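Water meters should be read more often than they are billed

Sirnlow has 926 metered households and bills them 2 times a year. The readings are taken in the same week as the billing run, so a leak that starts the day after a reading can go unrecorded for the best part of six months. I think this is the wrong interval, and the case for changing it does not depend on new meters.

A toilet valve that fails to seat properly makes little noise and leaves no damp patch. The loss goes straight to the drain. By the time the bill arrives, the householder owes for water that served no purpose, and the supplier has treated and pumped it. In Verkness, where readings are monthly, the excess is caught at the next bill.

The usual objection is cost. A manual reading round takes 8 working days, and the council has been quoted 3,000 pounds a year for the extra visits. That figure assumes every meter is visited. It need not be. Most of the older properties near Wallner Road have shared supply pipes, and a reading at the boundary meter would show an abnormal night flow for the whole row.

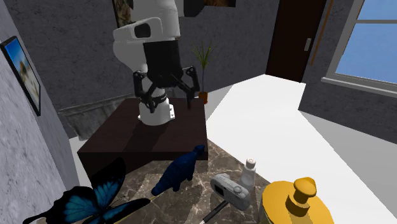
Night flow is the better measure in any case. Demand between two and four in the morning is close to nil – anything steady in those hours is leakage or a tap left running. Sunday is the least useful night to sample, as washing machines are often set to run late. A reading on a weekday, repeated each month, would be enough to direct repairs.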